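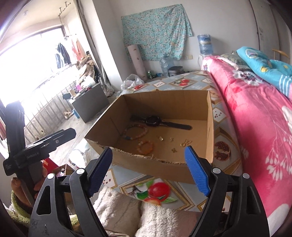 Zuletzt geändert: April, an einem Dienstag

Den Schmuckkasten hat Kwesi Amegashie nie vermisst. »Ein Karton reicht völlig«, sagt er und zieht ihn über die gemusterte Tischdecke zu sich heran. Der vordere Rand ist ausgefranst, die Wellen der Pappe schauen heraus. »Da komme ich wenigstens gut mit der Hand rein!«

Seit zwei Jahren leitet Amegashie den Tauschtisch im Nachbarschaftsladen Dankwa, und wenn er vom Sortieren erzählt, ist er kaum zu bremsen. Uhren kommen bei ihm nach hinten, Perlen nach links, alles Goldfarbene nach rechts. Die schwarze Armbanduhr liegt lang ausgestreckt an der Rückwand. »Nie aufrollen, sonst merkt sich das Band die Form.«

Am liebsten spricht er über die Perlenarmbänder. Das größere, blassrosa, weißlich und rötlich mit einem blauen Stück, hat es ihm besonders angetan. »Dieses Blau unten links, herrlich! Da hat sich jemand getraut.« Das kleinere in Orange und Pfirsich würde er sofort dazu tragen, beide an einem Arm.

Und die kleinen goldfarbenen Teile? Die legt er einzeln hin, auch das mit dem klaren, gelblichen Stein. »Wenn die auf einem Haufen liegen, schaut keiner hin. Mit etwas Platz drumherum sieht man plötzlich jedes.« Ob etwas davon echt ist, prüft er nicht. Getauscht wird Stück gegen Stück, beim letzten Mal kamen 80 Leute.

Für den nächsten Termin sucht er noch Broschen und einzelne Ohrringe. »Gerade die einzelnen! Daraus kann man so viel machen.« Abgeben kann man sie im Laden, dienstags ab 16 Uhr.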